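From: Ornella Ferraro
To: Holtside tool library list
Subject: Re: [holtside] Packing things for the February move

Gráinne Fitzgerald wrote:
> I have the small stuff left to pack from the back bench and the shelf
> by the sink. Do the toolboxes travel as they are, or do we empty them
> first? And is there any bubble wrap left? I used up the roll that was
> in the hall closet on the lamp shades. Also, what are we doing about
> mugs? I would like to leave most of them behind.

Toolboxes travel as they are, as long as the lid latches and you can lift the thing with one hand. If it takes two hands, take some of the weight out and put it in a second box. I would do the yellow box first, then the loose pieces that go around it. There are sheets of bubble wrap as well as the roll, and the sheets are easier for anything small.
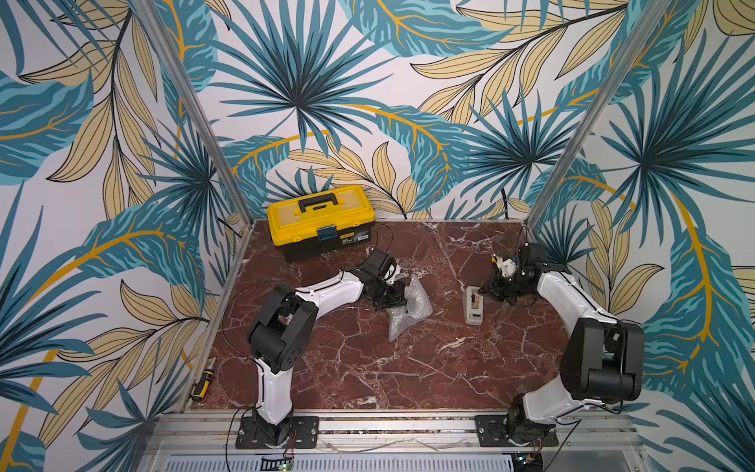

Yellow toolbox and bubble wrap in both of these, and the blue mug in the second.
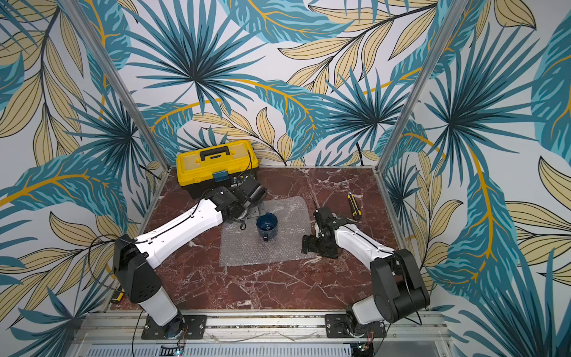 Ward Vandenberghe wrote to me separately that he would rather see screwdrivers kept out of the toolboxes until the very end, and I agree with him. At the last move we packed every one of them by noon and then had shelving to take down. He wants one flathead and one Phillips left on the windowsill with a note on them saying they are not to be packed. He also asked that the mugs go in with the dish towels, so that we don't use up the wrap on them. I am of two minds about that. Towels are fine for the thick mugs. For anything with a handle that sticks out I would still use a sheet.

For those who haven't wrapped a mug before, this is how I do it. Lay the sheet flat, bubbles up, and stand the mug near one corner. Push a bit of paper or a sock down inside it. Tip the mug on its side, roll it once, fold the two sides in over the top and the bottom, and keep rolling. The handle gets its own fold. One piece of tape is plenty. Gráinne, please don't tape all the way around, we had to cut those open in the spring and two sheets were ruined.

If the wrap has been crumpled up, don't throw it out. Flatten it with your hand and put it under a box overnight. It won't look like much but it works fine as filler, and we are going to be short on filler. I ordered from Costello and the order is only partly here. What came is stacked inside the side door at Holtside, and the rest is supposed to come before the end of the month.

Small devices are the part I am least happy with. Chargers, meters, the label maker, the little timers, all of that. They tend to get dropped in the top of whatever box is open, and then Amrit spends an evening looking for the power cords. So please:

Wrap the cord separately and tape it to the device it belongs to.
Take the batteries out if they come out easily and put them in the marked jar.
Write on the outside of the box what is in it. "Misc" is not enough.
Nothing with a screen goes under a toolbox.

The two Ilteck meters have their own cases and should stay in them. If you find a case with no meter in it, leave it on the front counter and I will match them up.

On labels: put the label on the front of the toolbox, below the lid, where it can be read when the boxes are lined up on a shelf. Last time some of them went on the lids and as soon as we stacked anything we couldn't read them. If there is an old label there already, put the new one beside it. The old numbers are still in the loan book and I haven't copied all of them over.

The van is 17 feet, which is larger than we had before, so there is no need to overfill boxes to save space. We have it from 8 in the morning. Loading goes heavy things first against the cab, then the shelving, then toolboxes along the left side, then everything wrapped. Mugs and glass ride in the back seat of my car. I can take 3 boxes that way, maybe another one on the floor if nobody is riding with me.

Haneddale is up a flight of stairs, for those who haven't been. There are five wide steps, a landing, and then the narrow part. A toolbox with a handle on top is easy to carry up there and a cardboard box is not, so if you have a choice about which one to put something heavy in, use the toolbox. Check the handle before you start. The one on the old gray box came off in my hand and I have not fixed it.

Still to be decided:

The mugs. Gráinne wants to leave most of them. We have far too many, and the kitchen at Haneddale has one shelf. I suggest each of us keeps one and we set the rest out by the gate with a sign. If you are attached to one, wrap it yourself and put your name on it.

The wood screws. There are nearly 1000 of them in coffee cans, sorted by length and not by anything else. I don't want to move them loose. Saoirse has offered some jars with lids, and I would like to take her up on it if she can get them here before we start on the hardware shelf.

The wrap itself. Ward thinks we should keep all of it afterward. I would keep the clean flat sheets and recycle the rest, but I don't feel strongly — if someone has a closet for it they can have it.

Amrit, you have the key to the side door, correct? If not then it's in the drawer under the phone, on the green ring.

I will be at Holtside from 4 in the afternoon most days until the move and can be reached there on the shop number. If you come by when I am out, the tape guns are on the bench and the markers are in the can next to them. Please put the caps back on the markers.

Ornella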